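Search this site Go

Print this page | E-mail this page

WANTED: PEOPLE WHO WILL WRITE DOWN WHAT THEY WORE

I'm looking for people to keep a clothes diary with me this fall, and if you get dressed in the morning you already have most of the qualifications. The project is called Tilliron, it lasts 13 weeks, and at the end of it I'd like to have a small printed book made out of what everybody wrote. Not a fashion book! I couldn't write a fashion book if you paid me (I have worn the same green cardigan in every family photo for longer than I care to say).

What I'm after is the ordinary stuff. The jeans you put on because they were on the chair. The shirt you took back off because it had that smell. Why you own two black sweaters and only ever wear the one. I've been reading old household diaries for years and people put down the weather, the price of eggs, who came by and what was wrong with the cow, and almost never a word about what they had on. There's one in the Nurkivau library that starts in 1843, kept by a woman on a farm out past the mill, and in all those pages she mentions her own clothes maybe a handful of times. One is when she burns a hole in her apron. I would trade you the whole section on turnips for one more page about that apron.

So this is my attempt to leave something a little better for whoever goes digging later on. Plus I think it'll be fun.
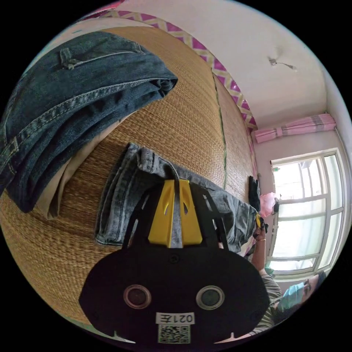

I did a short trial run of this in July with a few people from my street, and it changed the plan quite a bit. My first idea was a form with boxes: garment, color, age, how often washed. Everybody hated it, me included. By the end of the first week people were writing in the margins and up the sides, and the margins were the only part worth reading. One woman had written "wearing my sister's pants again, do not tell her" next to a box that was supposed to say cotton. So the form is gone. You get a notebook with blank pages, and you write what you like.

WHAT YOU'D BE DOING

Every day, or as close to every day as you can stand, you write a few lines about what you wore and anything that goes along with it. Where it came from, who gave it to you, what it's like to sit down in, what happened to the button. A few lines is plenty. If you get going and fill two pages about a winter coat, wonderful, I'll read every word of it.

Once a week I'll send out a prompt by e-mail or by regular mail, your pick. They're things like "the thing at the bottom of the pile" or "something you kept for a reason you can't explain" or "laundry, and who does it." You can ignore the prompts if they don't do anything for you. I just know that by week five I'd be stuck without one.

There are also 2 get-togethers, one at the start so you can pick up your notebook and meet the rest of us, and one at the end with food. Both will be in the back room at Flonen, the yarn and fabric store on the corner, which has good chairs and a kettle. If you can't make either one I'll get the notebook to you some other way, so please don't let that stop you.

WHO I'M HOPING FOR

Anybody over eighteen, really. But let me say who didn't turn up for the trial run, because I'd love to hear from you especially. I had hardly any men. I had no one who wears a uniform to work, and I'm dying to know about uniforms, what you do with it when you get home, whether you feel different in it, whether it's ever really comfortable. I had no one who works outdoors. I had no one who had just had a baby or just retired or just moved here from a place with different weather, and those are all times when a closet stops making sense all of a sudden.

You don't have to be a good writer. You don't have to spell. If your handwriting is bad, well, so is mine, and I've been reading farm diaries written in pencil, so I can handle it. Writing in a language other than English is fine too as long as we can sort out a translation together.

You do not need nice clothes. Please, please don't go buy anything for this! A couple of people in the trial run admitted they'd started dressing better because they knew they'd have to write it down, and it wore off after a week or so, but I'd rather you came as you are from the start. Sweatpants are welcome. I would be honored to have your sweatpants.
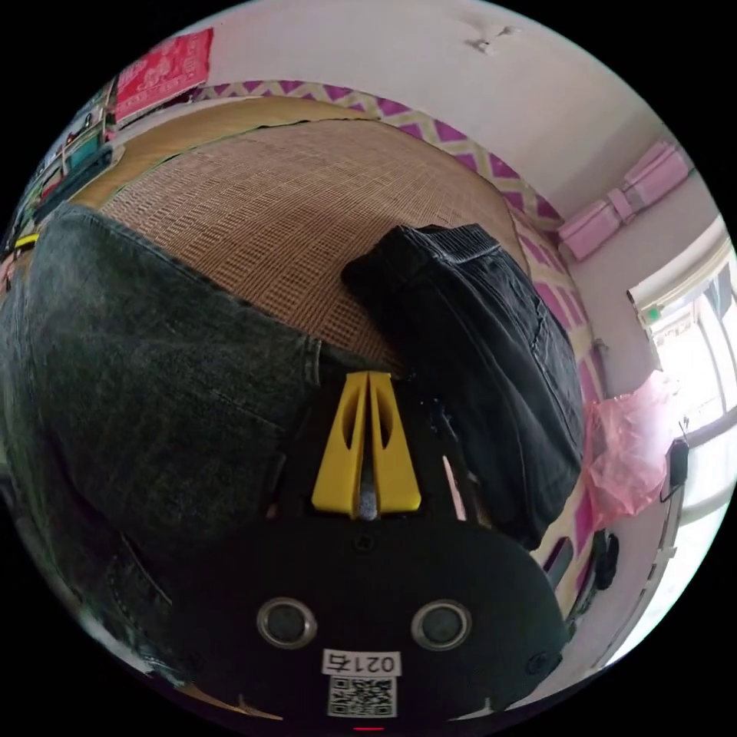

Do I have to include photos?

The notebook is all I need, and most people in the trial run never took a single picture. If you'd like to tape in a snapshot or a scrap of cloth or a little drawing of where the pocket tore, go right ahead, and let me know whether it can go in the book.

WHAT ABOUT PRIVACY

Fair thing to worry about. Clothes get personal in a hurry. People end up writing about their weight, their money, their mothers, the person who left a jacket behind. I found that out in the trial run and I want to be careful with it.

Your notebook belongs to you. At the end I'll ask to borrow it, make copies of the pages you agree to, and give it back. If there's a page you don't want me to see, fold it over and clip it, and I won't look. Nothing goes into the book with your name on it. Everybody gets listed by something plain, like "bus driver" or "grandmother of a big family," and you choose your own. You'll see your part before it's printed and you can pull any of it, right up to the day it goes to the printer. After that I can't help you, so do read it when I send it!

The copies will go to the library here in Nurkivau once the book is done, if you say that's okay. You can say yes to the book and no to the library, or the other way around.

THE MONEY PART

There isn't much. I have a small arts grant which pays for the notebooks, the printing and the postage, and what was left I've split up as a thank-you for everyone who finishes. It comes as a gift card for Flonen, and you'll also get a copy of the book. Nobody is getting rich, and that includes me. If a bus fare or a sitter is what stands between you and the get-togethers, tell me privately and I'll see what I can do.

If you start and then quit, I'm not going to chase you. Life gets in the way. Half a notebook is still interesting, and I'd still like to borrow it if you'll let me.
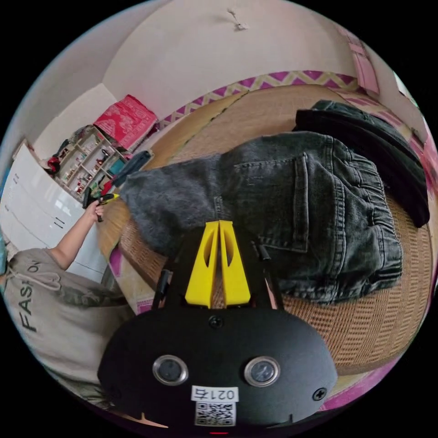 A FEW THINGS FROM THE TRIAL RUN, TO GET YOU IN THE MOOD

These are all used with permission, and I've left them the way they were written.

"Gray pants. I say gray but they were black when I got them and I still think of them as my black pants."

"Put on the wedding shoes to see if they fit. They fit. Took them off and made soup."

"My husband asked what I was writing and I said it was about his socks and he went quiet."

"I can't wear wool and I keep on buying it because I like how it looks folded up on the shelf."

"Same as yesterday. Same as yesterday. Same as yesterday but I spilled."

That last one went on for most of a week and I laughed harder at it than anything else in the pile. So if you think your clothes are too dull to write about, I'm telling you, I want them.

HOW TO SIGN UP

Send me a note with your first name, the best way to reach you, and a few lines on what you have on right now as you read this. That's the whole application. I'm not grading it, I only want to get a feel for the mix, and if I end up with thirteen librarians I might ask a couple of them to hold off until the next round.

You can drop the note in the box by the register at Flonen, or mail it to Tilliron, P.O. Box 3068, Nurkivau. There's also the e-mail link at the top of this page. I'll write back to everyone, even if it takes me a few days.

Notebooks go out in the fall as soon as the group is settled. They're the stitched kind that lie flat, from Yoo, with a plain gray cover, and I tested a ridiculous number of pens in one to make sure the ink didn't come through. Felt tips still do, a little. Use a ballpoint.

Posted 2019-08-25

READER COMMENTS

Can married people both sign up or would you get the same diary twice? We share a closet and most of an opinion.

Reply from the author: Both of you, please! Separate notebooks, and no peeking until the end.

I drive a delivery truck and I've got the uniform you're asking about. The pants are fine. I have a lot to say about the shirt. Note is going in the box tomorrow.

My mother kept a list of every dress she ever sewed, with a snip of the fabric pinned beside each one. It got thrown out when we cleared the house and I still think about it. Count me in.

Is it okay if I'm in a cast until October? I'm living in one pair of stretchy shorts.

Reply from the author: More than okay. I want to hear all about the shorts.

Does the kettle at Flonen work again? Last time I was in there it was tea from the microwave.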